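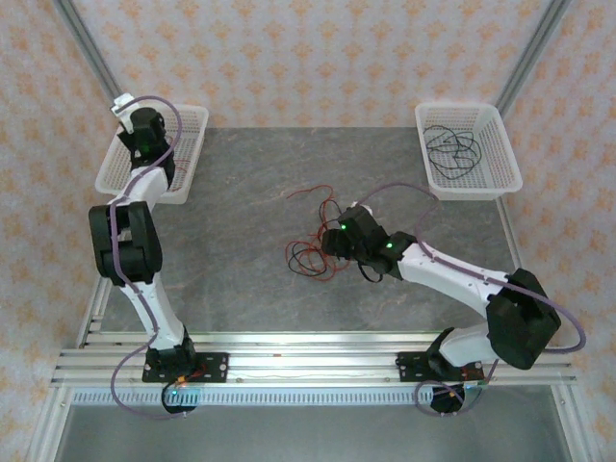

About Norier

Norier is a managed DNS and domain services company based in Brultville. We host zones, run resolvers for office networks, and look after domain registrations for organizations that would like to stop thinking about them. We currently handle DNS for 117 customers, most of them in manufacturing, local health care and regional retail.

How we started

The company began as a side service of Kourkoulas, a hosting provider that rented rack space to small businesses. A lot of the support calls at Kourkoulas had little to do with the servers. A mail record had been deleted during a website redesign, or a domain had expired while the renewal notices went to someone who had left the company. The hosting staff fixed these problems for free, and after a while it took up most of their mornings.

Norier was set up as a separate company to do that work properly. We took on the DNS customers and the tools written for them. Kourkoulas still rents us space for one of our name server sites and is also a customer.

What we do

Authoritative DNS. We publish your zones from 3 sites on separate networks. Changes go through a review step before they are published, and every past version of a zone is kept so it can be restored.

Recursive DNS. We run filtered and unfiltered resolvers for office networks. Filtering is off unless you ask for it, and you can see which lists are in use at any time.

Domain registration. We renew, transfer and lock domains on your behalf. The domain stays registered in your name. If you leave us, we unlock it and give you the transfer code on request.

Migration. We move zones from other providers, including old in-house servers that have not been touched in years. We lower the TTLs first, check the records against what is live, and make the switch at a time you choose. Most of our customers pick early evening.

Flurasow

Flurasow is the zone management software we wrote and still use every day. It compares the records you mean to publish with the records our servers are giving out and reports any difference. It also warns about common mistakes, such as a CNAME that sits next to other records or an SPF record with too many lookups. Customers can log in and make their own changes, or send them to us by email. About 100 customers use the login. The rest prefer to write to us, and we have no plans to take that option away.

Support

There are 8 of us, and everyone takes a turn answering support requests, including the people who write the software. The support desk is open from 7 a.m. to 6 p.m. Outside those hours an on-call engineer handles outages. Routine record changes wait until morning.

When something goes wrong on our side, we post a written report on the status page with the times, the cause and what we changed. Old reports stay up.

What we don't offer

We do not sell web hosting, email accounts or SSL certificates. We can set up the records for whichever provider you use for those. We also don't buy or resell expired domains.

Working with us

Contracts run month to month - there is no setup fee for a standard migration. To get a quote, send us a list of your domains and the name of your current DNS provider. A zone file export helps if you have one.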